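I've been meaning to write this up for ages, ever since Aleksi Hämäläinen asked how I stop my desk filling up with scrunched-up bits of paper. (I don't, entirely! But it's far better than it was in March.)

## A desktop tub for scraps

What you want is a small plastic tub with a lid that flips up and stays attached. Mine used to hold Suvlow drinking chocolate and cost me nothing. A screw lid is a pain, you'll give up after two days, believe me.

**1. Wash it properly.** Warm water, a squirt of washing-up liquid, then leave it upside down on a tea towel overnight with the lid open. Powder gets right into the hinge, so go in there with an old toothbrush.

**2. Get the label off.** I rubbed cooking oil into the sticky bits, waited while I had my tea and wiped it all away with kitchen roll. Tanko Olaniyan swears by a hairdryer, and I've seen his jars, so he may well be right.

**3. Clear the whole table first.** Everything off, wipe it down, and only put back what you use daily. I went a bit mad and filled a carrier bag with old receipts, one of them for 84 envelopes I have no memory of buying.

**4. Pick the spot.** Put the tub where your hand lands without stretching, and leave the lid up while you're working. Scraps go in as you make them – tissues, till receipts, the corner you tore off to write a phone number on.

Pale tub, pale paper, white table:
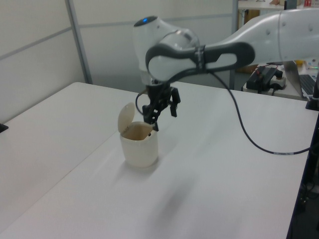
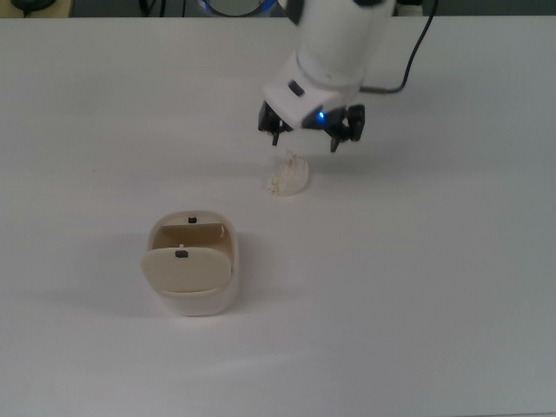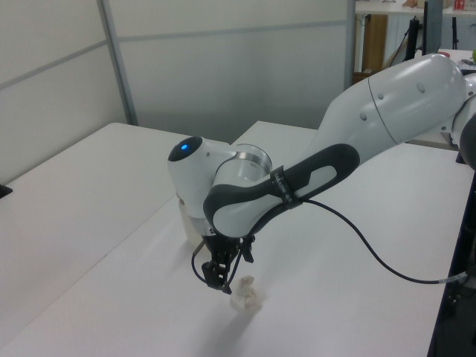
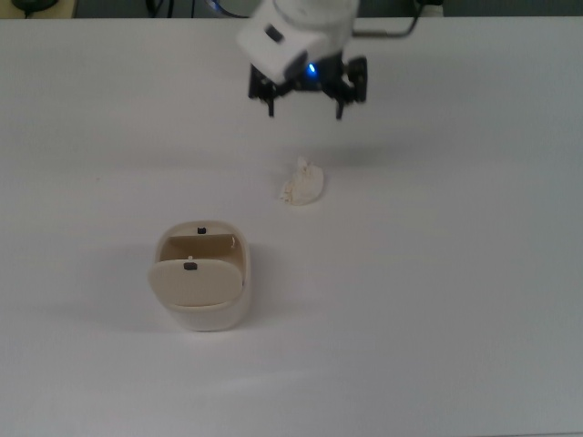
**5. Empty it before it's full.** I tip mine out at 4 p.m. with the last cuppa. Clean paper goes in the recycling, tissues go in the ordinary bin, and do have a quick rummage first if you're the sort who scribbles things down (I once threw away the measurements for a blind and had to get the steps out all over again).

If your scraps keep springing back out, scrunch them tighter or fold them in half first. And if the tub slides about when you drop things in, a blob of Blu Tack underneath sorts it. I'm trying a second one by the sewing machine next, for thread ends, though I think that'll need a smaller lid.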